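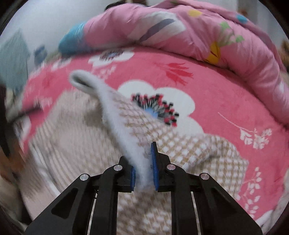

*Figure 9.1 A strip of white fuzzy fabric held over a patterned textile.*

# Chapter 9: Fabric Surfaces

The first eight chapters dealt with what a fabric is made of and how its yarns are put together. This chapter deals with the part of a fabric that people notice first, its surface. Two cloths can share the same fiber and weigh the same per square yard, and still look and feel unlike each other. One may be flat and smooth, the other covered in short fibers that stand up from the base.

The word *hand* is used in the trade for the way a fabric feels when it is touched, squeezed, or rubbed between the fingers. Hand is partly a matter of fiber and partly a matter of yarn, but the surface often has the largest effect. A cotton flannel and a cotton poplin can begin as bales of the same fiber. The flannel has been brushed, and most people can tell the two apart with their eyes closed.

## 9.1 Three ways to raise a surface

A fuzzy or furry surface can be made in several ways. We will study three of them.

**Napping** pulls fiber ends out of yarns that are already in the cloth. The fabric passes over rollers covered with fine wire, and the wires lift loose ends from the face, the back, or both. Napping works best on soft yarns with a low twist. A tightly twisted yarn holds its fibers in place and gives up few ends. Since the fibers are pulled from the yarn itself, heavy napping makes a cloth weaker.

**Pile construction** adds an extra set of yarns or fibers while the fabric is being made. Velvet, corduroy, and terry cloth are all pile fabrics. In velvet and corduroy the pile is cut, so that it ends in small tufts. In terry cloth it is left as loops – you can usually see them by bending a towel over your finger.

**Flocking** glues short fibers onto a finished base. It costs less than weaving a pile, and it can be applied in a pattern. The flock may wear away at folds and edges, and some adhesives are damaged by dry cleaning.

## 9.2 Direction

Many raised surfaces have a direction. Stroke a piece of velvet one way and it feels smooth. Stroke it the other way and the pile resists. Light also reflects differently from the two directions, so the same cloth can seem to have two shades.

For this reason, all the pieces of a garment are normally cut with the pile running the same way. This takes more cloth. At the Orellana workroom, where cutter Gisela Maldonado kept the order book used in Section 9.6, a run of 14 velvet jackets was first laid out on a plain layout that turned some pieces upside down. The layout had to be redrawn before any cloth was cut.

## 9.3 Wear and care

Raised fibers catch dirt, flatten under pressure, and shed. Pressing a pile fabric face up on a hard board can crush it. A needle board or a thick towel placed under the face protects the pile, and steam will often lift areas that have been lightly crushed.

Shedding is heaviest at a cut edge, where short fibers and bits of yarn are no longer held from both sides. Narrow strips and trims need extra attention – they have a lot of edge for their size. Methods for finishing edges are covered in Section 9.5.

## Words to know

- **hand:** the feel of a fabric
- **nap:** fiber ends raised from the yarns of a cloth
- **pile:** extra yarns or fibers that stand up from a base fabric
- **flock:** short fibers glued to a surface
- **ground:** the base that holds a pile in place

## Before you read on

Collect four scraps of cloth with different surfaces, each at least as large as your palm. Label the back of each one with a letter, and draw an arrow in the direction that feels smoothest. Keep the scraps in an envelope. They will be used for the rubbing test in Section 9.4.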